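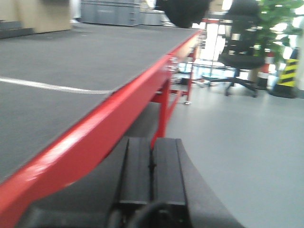 Grey top, red trim.

We went over to Ivden for the football club's open day, and what a friendly lot they are! The tour took in the dressing rooms, the boot room and the new Groltier stand, which has 368 seats and a lovely view of the far goal – I could have sat there all afternoon, to be truthful.

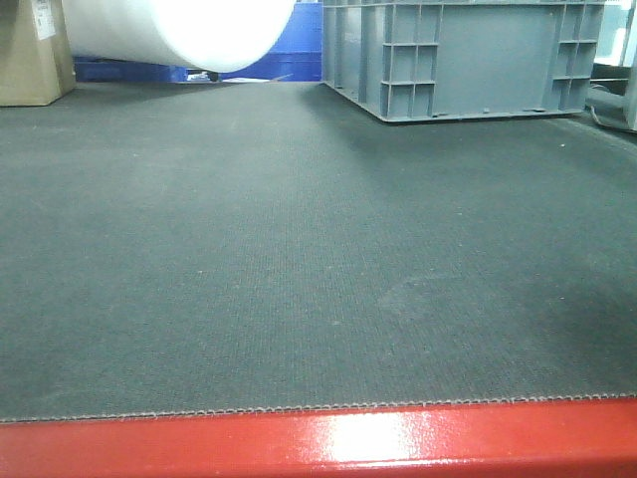 Issahaku thought the stand should have gone behind the goal, where the singing is, and several heads nodded at that. Brudilberg are the visitors in December, so we shall hear soon enough. Tea was 96p and very welcome.

Filed under: Grounds & Away Days

Contact us | Back to top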